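Unit 4: Collecting Demonstrations by Remote Control

Reading: Todach lab manual, section on operator input. Bring your notes from the October session.

In kinesthetic teaching the operator holds the arm and moves it through the task. In remote teaching the operator moves an input device and the arm follows. The first gives good contact feel but puts the operator's hands in the camera view. The second keeps the view clear – at the cost of delay and lost touch. All exercises in this unit use remote teaching in the Rovow simulator.
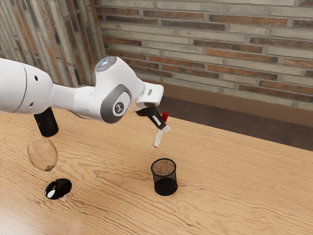
Figure 1. Simulated tabletop task. The gripper holds a slender red-capped object, tip above the table; a black mesh cup stands nearby.

Each demonstration is stored as a sequence of joint positions, gripper commands and rendered views. Record 64 demonstrations per task. Stop any run longer than 170 seconds and discard it.

Tilt matters in placing tasks. A thin object held at an angle needs a wrist rotation before release, and operators tend to leave this correction too late. Rotate while still clear of the rim, then lower. Glassware on the table counts as an obstacle – a run with contact is labeled as failed and kept in a separate folder.

Pauses should be trimmed from the start and end only. A pause in mid-task may be part of the strategy, and the Fisteck script leaves it in place.

Exercise: replay 4 of your runs and mark the time step where the approach ends and the alignment begins.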